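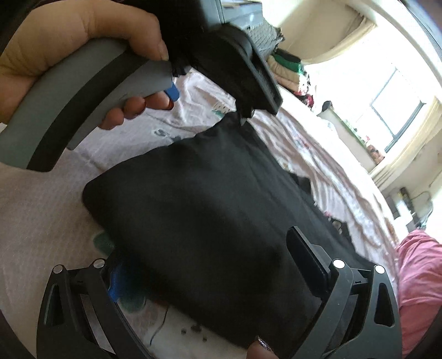

*Black garment on the bed, two grippers on the job. Goltcombe open day.*

**sturnavus_fan**
Went to the Goltcombe open day in December and the clothes folding was my favourite bit by miles! You squeeze the blue trigger and the jaws close. Simple enough, but black cloth on a bed is a pig to get hold of — I kept pinching two layers.
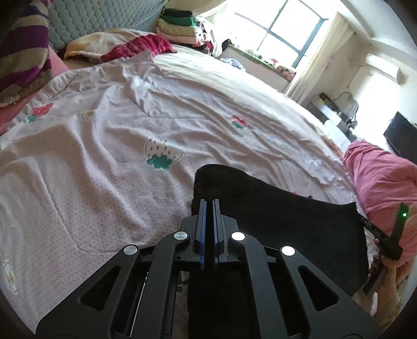 Emiliano Soler was showing people round and told us they want 3,000 folds before they train anything on it. I did 2 and my wrist knew about it.

**Manzano**
> I kept pinching two layers

Come at it flatter, from the corner. Still not convinced though. Folding a top by hand takes seconds, so why bother?

**felau77**
Disagree, Manzano. Loads of people can't manage their own washing (my mum for one) and I'd buy her a folding robot tomorrow.

**Manzano**
Fair, but she'd want it to do fitted sheets as well.

**sturnavus_fan**
I asked about sheets! Not yet, he said. Does anyone know if they're running another one in spring?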